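Forum Préhenseurs et outillage > Pannes et incidents
Sujet : Perte de course à la fermeture, pince manuelle Drotutau

snambiar
Bonjour. Pince Drotutau à deux doigts imprimés, tenue à la main. Depuis vendredi, la fermeture s'arrête avant contact : il reste 2 mm entre les doigts, gâchette en butée. Pas de message côté codeur, la valeur lue est celle d'une fermeture complète. Vis de doigts resserrées, aucun effet. Une pièce mince n'est plus tenue et tombe au levage.

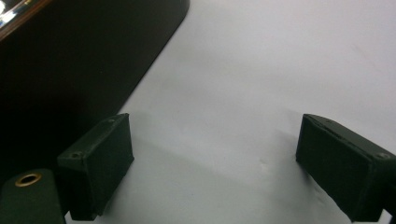 La course d'ouverture, elle, me paraît normale. Je fais mes contrôles à vide, au-dessus du plan blanc, et les doigts vert foncé s'écartent largement des deux côtés sans point dur. Le défaut n'apparaît que dans les derniers millimètres. Lubrification faite en mars, graisse Skokell, rien changé depuis.
Sowmya Nambiar

pietrzak_d
Combien de cycles au compteur ? Et quelle matière pour les doigts ?

snambiar
300 cycles par jour, 9 semaines de service. Matière : je n'ai pas la fiche, doigts fournis par Wudton.

pietrzak_d
Alors je regarderais le pignon de synchronisation. Une dent sautée d'un côté et le codeur, monté sur l'autre, continue de lire zéro à la fermeture. On a eu le cas chez Urbańczyk. Démonter le capot, vérifier les repères.
Dariusz Pietrzak

axe_z
Pas d'accord. Avec une dent sautée, l'écart serait dissymétrique et les doigts ne se rejoindraient plus au centre. Elle ne parle que d'un jeu résiduel. Pour moi c'est du fluage sur la semelle des doigts. Serrage trop fort sur du plastique imprimé, la semelle s'écrase et le doigt recule sous charge. 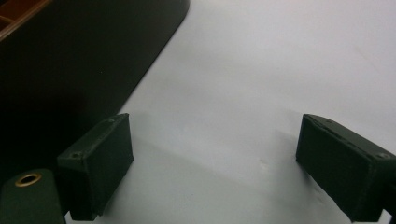

Resserrer aggrave le problème, d'ailleurs. Le couple indiqué dans la notice, c'est 40 N·cm, à la clé dynamométrique. À la main on dépasse le double sans s'en rendre compte.

pietrzak_d
Le fluage ne donne pas 2 mm en 9 semaines. Quelques dixièmes, d'accord.

axe_z
Sur une semelle pleine, oui. Sur du remplissage partiel, j'ai vu pire.

snambiar
Capot ouvert ce matin. Repères de pignon décalés d'une dent côté droit. Mesuré ensuite au pied à coulisse : le doigt droit s'arrête 1,6 mm avant l'axe, le gauche 0,4 mm. C'était donc bien dissymétrique, je n'avais pas mesuré par côté. Pignon recalé, il reste 0,4 mm.

axe_z
Et ces 0,4 mm, vous les attribuez à quoi ?

pietrzak_d
Aux semelles, probablement. Remplacez les deux doigts ensemble et refaites le zéro codeur après. Ne remettez pas l'outil en service avant, la valeur lue n'est pas fiable.

snambiar
Doigts commandés. L'outil est consigné en attendant.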